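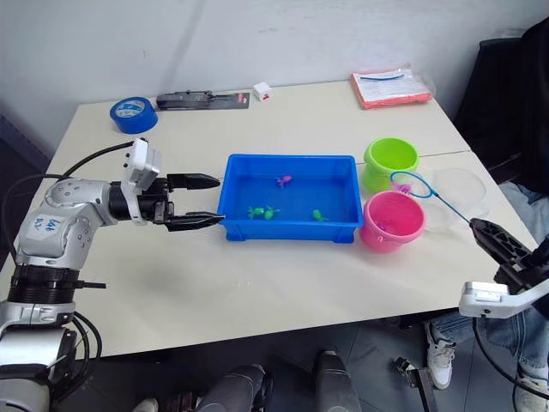 Samah Samir 님은 제가 이 놀이를 처음 소개했을 때, 물이 없어도 아이들이 그렇게 오래 앉아 있느냐고 물으셨습니다. 자기 집 아이는 욕조가 아니면 뜰채를 잡지 않는다고 하셨습니다. 저희 집에서는 물 없이도 잘 놉니다. 그래서 이번 갤러리 페이지에는 마른 책상 위에서 하는 건지기 놀이를 올립니다.

파란 쟁반, 작은 동물 장난감, 그리고 양동이 두 개입니다. 초록색 동물은 쟁반 앞쪽에 모여 있습니다. 거북이인지 개구리인지는 보는 사람마다 대답이 다릅니다. 분홍색은 뒤쪽에 하나 있습니다. 양동이는 연두색과 분홍색이고, 연두색 쪽은 비어 있습니다.

뜰채는 작은 것이 좋습니다. 큰 뜰채는 쟁반 벽에 자꾸 걸려서 아이가 금방 화를 냅니다. 저는 Horneta 가게에서 500원짜리 뜰채를 샀는데, 한국에 온 뒤에 산 물건 중에서 제일 싼 것입니다. 손잡이가 조금 약하니까 힘이 센 아이에게는 다른 것을 주십시오.

저희 집 규칙은 간단합니다. 초록은 연두색 양동이에, 분홍은 분홍색 양동이에 넣습니다. 손으로 잡으면 그 동물은 쟁반으로 돌아갑니다. 네 살 조카는 이 규칙을 반대로 바꾸어서 하는 것을 더 좋아합니다. 두 사람이 할 때에는 양동이를 하나씩 맡고, 번갈아서 한 번씩 건집니다. 양동이를 쟁반에서 멀리 놓을수록 어렵습니다.

동물 장난감은 Irard 시장의 장난감 골목에서도 팝니다. 33개가 들어 있는 봉지도 있지만 한꺼번에 다 꺼내면 쟁반이 복잡해집니다. 저는 몇 개만 꺼내고 나머지는 서랍에 둡니다. 발이 넓게 벌어진 모양은 그물에 잘 걸리고, 둥글고 매끈한 모양은 잘 굴러서 어렵습니다.

정리할 때에는 양동이 두 개를 겹치고, 그 안에 동물과 뜰채를 넣습니다. 쟁반은 뒤집어서 선반에 올려 둡니다. 물놀이에도 쓰신 날에는 꼭 하루쯤 말린 다음에 넣으십시오.

4월에 올린 낚시 놀이 페이지도 아직 있습니다. 그 페이지는 2593명이 보셨습니다. 한국어가 어색한 곳이 있으면 댓글로 알려 주십시오. 고치겠습니다.

올린 날: 2019-12-11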